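Mallgate Games Club – notes from the February meeting

Started at 7.40, a bit late as I'd left the key at home (sorry, all!). There were nine of us plus my laptop. I'm typing these up the same night so forgive the spelling.

Last month's notes were agreed.

Main game for the spring. We had a good long natter about Trarkivdale, and most of the room wants it. I'm 22 hours in and still finding new bits of the marsh, so I'm hardly neutral. Two people said the fishing goes on far too long – fair enough, it does.

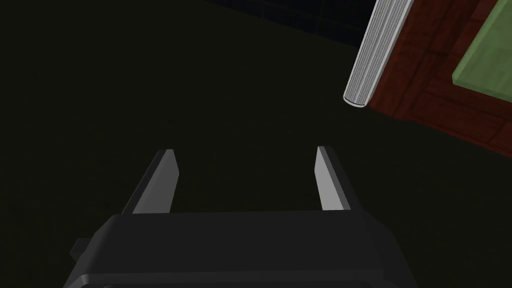 The other choice was Gelen, which is shorter and has couch co-op, but the camera made one of us feel queasy on the ice levels. Vote was six to three for Trarkivdale. We'll play as far as the second lighthouse before the next meeting, and no spoilers in the group chat past that, please!

Money. We've got £374 in the pot. I asked for £33 for a second pad and a longer lead, and that went through without a fuss.

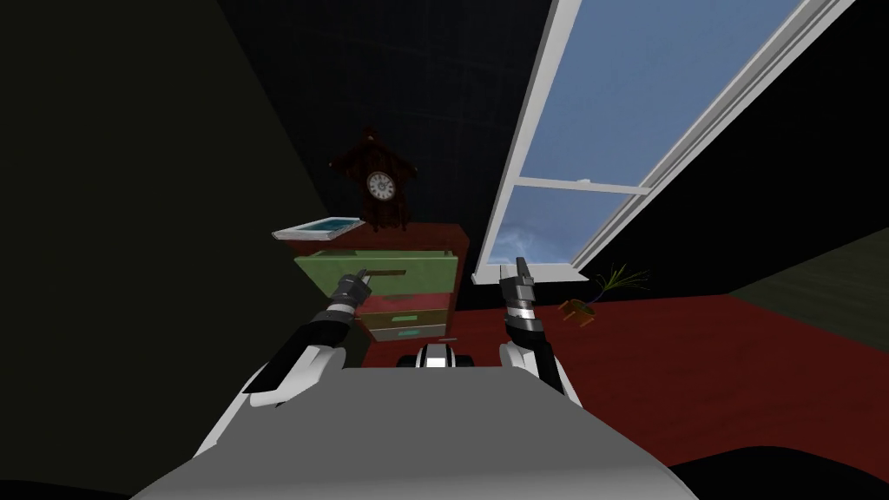

High scores. The Dinu board gets wiped at the end of the month, so send me your best run before then. Normal speed only – we did argue about this again, and the rule stays as it was.

Any other business. Can we start at 7 next time? Yes, we can. I'm bringing the biscuits and somebody else is bringing milk.

Finished at 9.15.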